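The water comes up at 129 degrees, and it smells like a struck match. You notice it before you see the bathhouse, somewhere near the last bend of the road into Plamberg, and by the time you've parked and found your gloves you have stopped noticing it at all. I had driven up in January with a borrowed sled in the trunk and no real plan beyond getting warm. I stayed four nights longer than I meant to!

Small spa towns have a reputation for being sleepy, and Plamberg, with 2,700 people and one traffic light, does nothing to fight it. The bakery closes at noon. The bus to the valley runs when the driver has finished his coffee. But go down to the Kurorport at seven in the morning, when the steam is so thick over the outdoor pool that the bathers are just voices, and you will find half the town already awake and arguing happily about snow, soup and the right way to soak.

And there is a right way, or rather there are several, all of them defended with passion. The old school holds that you start in the warm pool, never the hot one, and stay until your fingertips wrinkle. Then a cold rinse, then a rest under a blanket, then the hot pool for as long as it takes to hum one song. The newer crowd skips the rest and goes straight from hot water into the snow bank behind the changing rooms – I tried it, shrieked, and went back and did it again.
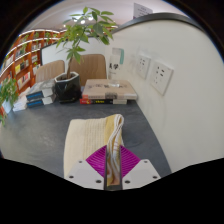 What I loved most was the resting part, which I had always treated as the dull bit between the baths. The Kurorport gives it a whole floor. There are long rows of recliners facing the ridge, and a rule of silence that people keep without being told. You lie there with your heart thumping from the heat and slowly it settles, and the light moves down the mountain, and somebody's stomach growls, and you remember lunch.

Lunch means Fuchs, across the square, where the menu is written up fresh each day and is nearly always the same: barley soup, dumplings, a baked apple the size of a softball. Order the soup. It is salty and thick and precisely what you want after two hours in mineral water. The house bread comes with it, dark and a little sour (ask for the heel if you like crust, they save them).

The bathhouse itself went up in stages, and you can read its age as you walk through. The oldest room is a low vault with green tile and a drain down the middle, where 600 bathers a day are said to have passed through in the best summers. The long windowed wing came later, and then, after years of leaks, a careful overhaul by the Pastley workshop, which saved the tile and moved all the pipes. I am not usually a person who gets excited over pipes. These run along the corridor ceiling, wrapped and painted cream, ticking softly as the hot water goes by, and I walked back twice to listen.

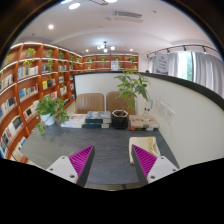 A regular in the warm pool told me I was wasting my time on the corridor and ought to come in the spring, when the meltwater gets into the source and the whole place turns a shade cooler. According to her, those are the only weeks you can sit in the hot pool long enough to finish a conversation. Winter bathing was for visitors, she added, and moved over to make room for me.

I believe her about the spring, but I would not trade those January mornings. On my last one it was snowing hard, big slow flakes that vanished a foot above the water, and a man at the far end was singing something with a great many verses. Everyone let him get through it. My hair froze stiff, my shoulders were as pink as ham, and I had already missed the first bus.

If you go, bring sandals with some grip, as the path from the changing rooms ices over. Lockers take coins. The evening session is quieter than the morning one and the lamps under the water are lit, but the kitchen at Fuchs stops serving at eight, so soak first and don't dawdle.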